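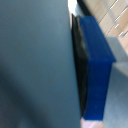 Kistus block in royal blue, up close

I've been selling the Kistus blocks in my little shop for two years now and the royal blue is still the one I'd pick for myself. It's a proper, strong blue with a flat, matt finish, and I love how it shifts a bit with the light - paler on one face, deeper on the next.

The blocks come to me from Pradwood, packed by the set, and each set has 82 pieces in mixed sizes. Yes, that's a lot of blocks! You'll want the Vidmar storage box as well (sold separately, sorry), or a deep drawer if you have one going spare.

Do they suit grown-ups? I think so. I keep a couple on my desk to prop up post, and one customer in Dusau uses hers as bookends in the hall.

To clean them, wipe with a soft damp cloth and dry straight away. Please don't soak them or put them in the dishwasher.

Other colours are due back in October - drop me a line if you'd like me to put a set aside.

Item no. 1346
Colour: royal blue
Pieces per set: 82
Storage box: item no. 1731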